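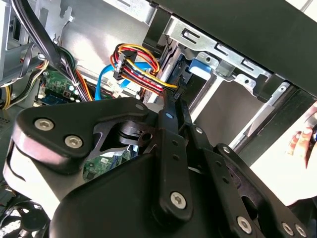
Slide 1. Power wiring inside the desktop case.

Speaker notes: Looking inside a desktop computer
Pranab Pramanik

Leave the first slide up while people find seats. Start when the door closes.

Say hello. Thank Bhattacharjee for lending the hall again. Mention that the tea is at the back and that the talk runs in 2 parts, with a break between them.

Opening. Most people in the room have owned a desktop computer and never taken the side off. Ask for hands. Tonight is about what is in there and which bits are worth knowing by name.

Wires first, as they put people off. The coloured ones on the slide are power wires: red, yellow, orange and black. The colours have a meaning. On a standard supply yellow is 12 volts, red is 5, orange is 3.3 and black is ground. Point out the black multi-pin connector on the end of the bundle. Plugs like this are keyed, so if one won't go in, stop pushing and turn it around.

Safety, said slowly. Switch off at the wall, pull the cord, hold the power button for a few seconds. Touch bare metal before touching a board. Never open the power supply itself. Repeat that last one.

Pause for questions. Someone will ask about dust. Short bursts of air, and hold the fan blades still.

Next slide.
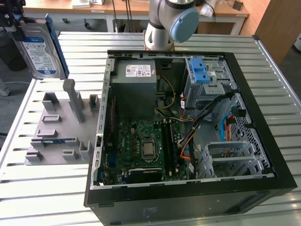
Jondside, July 25, 2019

Give them a moment to look before talking.

The tower is on its side with the panel off. I always work on them this way – the board lies flat and a dropped screw doesn't disappear down the back.

Power supply: grey metal box, upper left, with the white label. Tell them to read the label on their own before buying a replacement.

Motherboard: the green one. Everything plugs into it sooner or later.

CPU: silver square near the middle of the board. The cooler is off, so the metal top is showing. Explain thermal paste here. Old paste gets cleaned off and fresh paste goes on before a cooler is refitted. A small dab is plenty.

Memory: long black slots to the right of the CPU. Clips open, module straight up. This is the upgrade I'd suggest first for a slow machine.

Drives: perforated metal bay on the right, with the blue and red SATA cables going in. Say "back up your files" before saying anything about removing a drive.

If the Sadia people are in, they'll ask about the Stetia machines in their office. Answer is to check the manual, as I haven't had one open.

Break, 15 minutes. Hand out the parts sheet. Second half is questions from the floor, then lights on and chairs back against the wall. The next talk is in November, on printers.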